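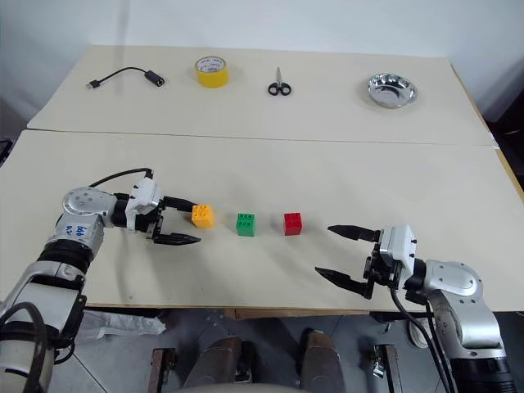

3.2 Materials and layout

Small objects were set out on a pale beige work table against a plain wall. The top consists of two sections that meet at a thin dark seam, and the seam served as the boundary between storage and play areas. Office and household items were kept in the far section, toy blocks in the near one (Figure 2).

Figure 2. Layout on the two-section table. Far section: adapter cable, roll of yellow tape, scissors, steel bowl. Near section: yellow-orange, green and red blocks.

Blocks were placed in a rough row with bare tabletop between neighbors. Gaps were not measured. Earlier work with the Drakier sorting inventory (Min, in preparation) suggested that raters judge a surface as tidy mainly by spacing and alignment – color had little effect – and the present layout was chosen with that result in mind. Scissors were laid closed, with the handles toward the near side.

Ratings were collected in April from 112 adults, each of whom judged 9 layouts on the Rollosance scale. Incomplete forms were dropped before analysis. Sun-ja Min coded the free-text comments, of which 211 referred to the bowl or the tape as "out of place" among the other items. Comments on the blocks were shorter and dealt mostly with the evenness of the row.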